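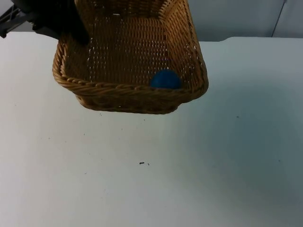 # Basket weaving

Basket weaving (also basketry, basket making) is the craft of working stiff or bendy plant material into containers, mats, traps, furniture. One of the oldest crafts going. Older than pottery in a lot of places, though hard to prove as plant fibre rots and clay doesn't. Much of what is known about early baskets comes from their marks pressed into clay.

## Terms

- **Stake** – upright rod, the skeleton of the side
- **Weaver** – the rod or strand worked in and out of the stakes
- **Slath** – the crossed sticks at the centre of a round base
- **Upsett** – first few rows after the stakes are bent up. Sets the shape. Most beginners' baskets go wrong at this point
- **Border** – the finished top edge
- **Waling** – three or more weavers twisted together in turn, used for strength
- **Randing** – plain weave with a single weaver

"Wicker" isn't a plant. It's a word for the woven product and can be willow, rattan, reed, paper cord or plastic. Often mixed up with rattan, which is a climbing palm.

## Materials

Willow is the usual choice in cool climates. Cut in winter when the leaves are off, sorted by length, then dried. Three common finishes: brown (bark left on), buff (boiled then peeled, which gives the tan colour) and white (peeled in spring without boiling). Dried brown willow needs a long soak before use, a day per foot of length is the old rule. Buff takes a couple of hours.

Rattan comes as cane (the outer skin) or core. Core is even and easy to bend, good for teaching. Other materials: rush, straw, split oak, ash, cedar bark, spruce root, pandanus, lomandra. Seagrass too, though it frays.

## Main types

**Coiled.** A bundle of fibre is wound in a spiral and stitched to the row before. Slow. Can be made very tight.

**Plaited.** Flat strips over and under, same width both ways. Palm leaf, bark.

**Twined.** Two weavers twisted around fixed stakes.

**Stake and strand.** The classic wicker method. Round, oval or square work. Square and rectangular baskets are started in a screw block, a sort of wooden clamp that holds the base sticks upright, and the corners need thicker rods. Generally thought harder than round.
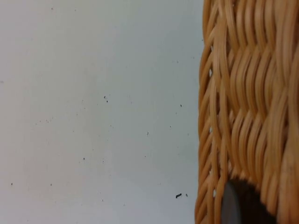 *Woven side of a wicker basket.*

## Borders

The border locks the stakes so the weaving can't lift off. A trac border is the simplest, each stake bent down and passed in front of and behind its neighbors in one go. Rod borders (three-rod, four-rod) are stronger and are the normal thing on working baskets. A plait border is thick and looks like rope, eats up a lot of material, and the join at the end is fiddly. Some makers add a follow-on plait over a plain border just for looks.
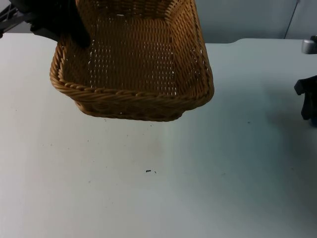 *Rectangular basket with a braided rim.*

## Trade and revival

Up to the early twentieth century baskets did the work now done by cardboard and plastic. Fish, coal, laundry, bread, pigeons. Each trade had its own sizes. Small workshops were common in farm districts, among them Wultavham, where Jeanie Gourlay's shop had 13 weavers at its peak and grew its own willow on the river flats. Its best known line was the Cillen, a shallow bread basket sold to bakers in lots of 500. The shop closed when bakers went over to wire trays. The willow beds were mostly grubbed out for grazing.

Interest picked up again in the 1970s with craft courses. Hamish Tennant taught stake and strand work at Wultavham for 37 years and his handout on borders is still photocopied and passed around. Ye-rin Sun, one of his students, moved over to coiled work in lomandra and later seperate classes were set up for it. These now run every August.

## Care

Dust with a soft brush. A quick rinse once or twice a year does willow good, dry it in shade. Keep away from heaters. Woodworm shows as small round holes with fine powder under; bag the basket and freeze it for 7 days.

## See also

- Chair caning
- Hurdle making
- Fish traps
- Coppicing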